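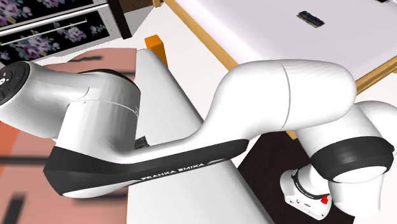

Startseite | Robotik | Werkstätten | Zufallsartikel

Stand: April, Redaktion Technik

Als Vilwood bezeichnet man ein Bauvorhaben der offenen Werkstatt Seltia in Flidton, bei dem ein Roboterarm mit sieben Gelenken lernen soll, kleine Gegenstände in einer Wohnküche zu greifen und wieder abzulegen. Begonnen wurde, wie so vieles in Flidton, am Basteltisch, und zwar zunächst ganz ohne Metall und Schrauben: Die Küche entstand als Simulation am Rechner, mit Schubladen, Tischplatte und allem, was eben dazugehört.

Geübt wird in kurzen Durchläufen, von denen bis zum Frühjahr mehr als 321 gespeichert waren (die Werkstatt hebt gern alles auf). Die Steuerung trägt den Namen Rowbotham und passt in 41 Dateien, an denen abends gemeinsam gefeilt wird. Für den späteren Aufbau in der Werkstatt ist ein Tisch von 80 Zentimetern Höhe vorgesehen; über die Befestigung des Sockels wird noch freundlich gestritten.

Kontakt | © Redaktion Technik | Nach oben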